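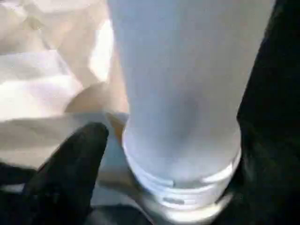
Husholm Speed Display Sign (not pictured), solar, post mounted

Sold to towns, villages and parish-type councils that want drivers to see how fast they're going. We stock it, we've tested it, and we think most councils should read this page twice before they order one.

What it does
Shows a passing driver's speed in lit numbers. Over the limit you set, the numbers flash. It also keeps a log of speeds and times, without plates or pictures.

What it doesn't do
It doesn't issue tickets. It doesn't replace a crossing or a curb extension. The Husholm brochure says it "transforms driver behavior." We asked what that was based on and got the brochure again. In our own trial on the main road through Fevovville, drivers slowed down when the sign was new. By September the regulars were passing it at their old speed. Moving it to the other end of the village brought the effect back for a while, so if you buy one, buy spare brackets and plan to move it.

Battery and panel
The maker claims 22 days of running with no sun. We haven't seen that, and it will depend on traffic, since every lit number costs power. Under trees, forget the solar panel and ask us for the wired version.

The log
Holds 800 hours of readings. You download it by standing under the post with a phone. The app is slow and drops the connection more than it should. Tomás Sampaio in our workshop can show your clerk how to get the file out as a spreadsheet, and a spreadsheet is what your council will want when someone stands up and says everybody does 50 past the school.

Range
200 feet on a straight road. Less on a bend — and most of the roads people complain about have bends.

In the box
Sign, panel, battery, 2 brackets, key. The post is not included. Neither is permission to put it up, so talk to the highway office before you vote the money.

Compared with the Jikach sign
The Jikach is cheaper and brighter, but it keeps no log. If all you want is a sign, get the Jikach. If you expect to argue for a lower limit later, you'll need the numbers.

Price on request. Prices checked 4/5/24. Council orders go to Margarida Azevedo, repairs and spare keys to Maarten Verhoeven.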